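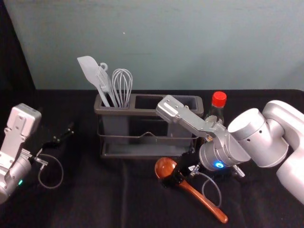

Fig. 1. Tissu noir posé sur une table, devant un mur bleu-gris.

Dernière mise à jour : juillet

La tenue du noir sur les cotons teints : lavage, lumière et frottement
Rapport de projet, filière textile et matériaux

1. Sujet

Le noir est une couleur difficile à obtenir sur le coton et difficile à garder. Un pantalon noir porté toutes les semaines vire au gris, au brun ou au bleu selon le colorant employé, et deux pièces achetées ensemble ne vieillissent pas toujours de la même façon. Notre projet compare le comportement de plusieurs cotons noirs soumis à des lavages répétés, à une exposition derrière une vitre et à un frottement à sec et au mouillé.

La question de départ venait d'un cas pratique. L'atelier de costumes du théâtre Burnham, à Plotilbridge, conserve un stock de vêtements de scène noirs qui doivent rester assortis d'une saison à l'autre. Les pièces remplacées se voient immédiatement à côté des anciennes. L'atelier voulait savoir s'il valait mieux changer de tissu, changer de lessive ou accepter de reteindre.

2. Rappels sur la teinture en noir

Trois familles de colorants sont courantes pour le coton. Les colorants directs se fixent par des liaisons faibles ; ils sont simples à appliquer, mais partent facilement au lavage si l'on n'ajoute pas de fixateur. Les colorants réactifs forment une liaison covalente avec la cellulose en milieu alcalin. Leur tenue au lavage est bonne à condition que le rinçage et le savonnage aient éliminé le colorant hydrolysé, qui n'est pas lié à la fibre. Les colorants au soufre sont insolubles sous leur forme oxydée ; on les réduit pour les faire pénétrer, puis on les réoxyde dans la fibre. Ils sont bon marché et très utilisés pour les noirs des vêtements de travail.

Un noir est rarement fait d'un seul colorant. Dans un noir réactif, on trouve en général un bleu marine corrigé par un orange ou un rouge. Si l'un des composants s'en va plus vite que l'autre, la teinte dérive au lieu de simplement s'éclaircir.

L'aspect dépend aussi de la surface. Des fibres cassées par l'abrasion se redressent et diffusent la lumière, ce qui donne un voile gris alors que la quantité de colorant a peu changé. Nous avons essayé de séparer ces deux effets, avec un succès partiel (voir 5).

3. Matériel et méthode

Les tissus proviennent de la teinturerie Smits, qui nous a fourni des chutes de sergé et de toile de coton issues de sa production, avec l'indication de la famille de colorant. Nous n'avons pas eu accès aux recettes. Un lot de la même toile a été teint par nous en noir direct, sans fixateur, pour servir de cas défavorable.

Lavages. Chaque éprouvette a subi 14 cycles à 40 °C en machine domestique, dans un filet, avec un tissu témoin blanc cousu sur un bord. La moitié des éprouvettes a été lavée avec Proller, la lessive en poudre employée par l'atelier, qui contient un agent de blanchiment. L'autre moitié a été lavée avec une lessive liquide sans agent de blanchiment. Le séchage s'est fait à plat, à l'abri du soleil.

Lumière. Les éprouvettes ont été fixées sur des cartons derrière une fenêtre orientée au sud pendant 19 jours. La moitié de chaque carton était recouverte de papier aluminium. L'échelle de laines bleues prévue au départ n'est pas arrivée à temps, et nos résultats ne permettent donc pas d'attribuer une note de solidité au sens de la norme.

Frottement. Un carré de coton blanc a été frotté sur l'éprouvette avec un crockmètre manuel, à sec puis humide.

Évaluation. La dégradation a été notée à l'échelle de gris, de 1 à 5, sous un éclairage de type lumière du jour. Nous avons noté séparément, puis comparé. En cas de désaccord supérieur à un demi-point, la lecture était refaite le lendemain. Le spectrocolorimètre du laboratoire n'a été disponible que pour la dernière partie du projet. Il a produit 2 265 lectures, en comptant les répétitions, dont une partie a été écartée parce que la plaque blanche d'étalonnage était sale.

4. Résultats

Le noir direct sans fixateur se dégrade nettement dès les premiers lavages et tache fortement le témoin blanc. À la fin de la série, il est noté 2. Ce résultat était attendu.

Les toiles réactives se maintiennent entre 4 et 4-5 avec la lessive liquide. Avec Proller, elles descendent à 3-4 et la teinte se déplace légèrement vers le bleu. Nous pensons que le composant orangé du mélange est plus sensible à l'oxydation, mais sans la recette il n'est pas possible de le vérifier.

Les sergés au soufre sont les plus touchés par la lessive avec agent de blanchiment. Ils finissent à 2-3 et prennent un aspect brun, plus marqué sur les plis et le long des coutures. Avec la lessive liquide, ils restent à 4.

À la lumière, le classement s'inverse en partie. Les noirs au soufre n'ont presque pas bougé. Les réactifs montrent une limite visible entre la zone exposée et la zone couverte, surtout sur la toile fine.

Au frottement à sec, tous les tissus industriels obtiennent 4 ou mieux. Au mouillé, les écarts sont plus grands et les sergés au soufre dégorgent de manière irrégulière d'une éprouvette à l'autre. Une chute mal rincée a été retirée de la série.

5. Discussion

La lessive a plus d'effet que le choix du tissu pour un usage de scène, où les vêtements sont lavés souvent et exposés peu de temps au soleil. Passer à une lessive sans agent de blanchiment ne demande aucun changement d'approvisionnement.

Pour distinguer la perte de colorant du voile dû à l'abrasion, nous avons passé une partie des éprouvettes à la flamme afin de brûler les fibrilles de surface. Les toiles réactives ont retrouvé près d'un demi-point. Sur les sergés, l'opération a laissé des traces roussies et nous l'avons arrêtée.

Les éprouvettes ont été lavées avec une charge complémentaire de linge blanc et leur surface était petite. Un vêtement entier, avec des coutures et des doublures, frotte autrement. L'eau de Plotilbridge est dure et les dosages ont été faits pour cette dureté. Une charge remplie à 100 % du tambour n'a pas été essayée.

6. Recommandations à l'atelier

Laver les noirs à l'envers, à 30 ou 40 °C, avec une lessive liquide sans agent de blanchiment. Garder les sergés au soufre et les toiles réactives dans des séries distinctes et ne pas les associer dans un même costume. Laver ensemble toutes les pièces d'un costume, y compris celles qui n'ont pas été portées. Ranger les réactifs dans une armoire fermée. La reteinte en noir direct est possible en dépannage, avec fixateur, mais elle demandera un lavage à part.

7. Suite possible

Il reste à reprendre l'essai de lumière avec l'échelle de laines bleues et à mesurer la teinte au spectrocolorimètre dès le premier cycle. Les éprouvettes sont conservées dans des pochettes opaques, classées par tissu et par lessive.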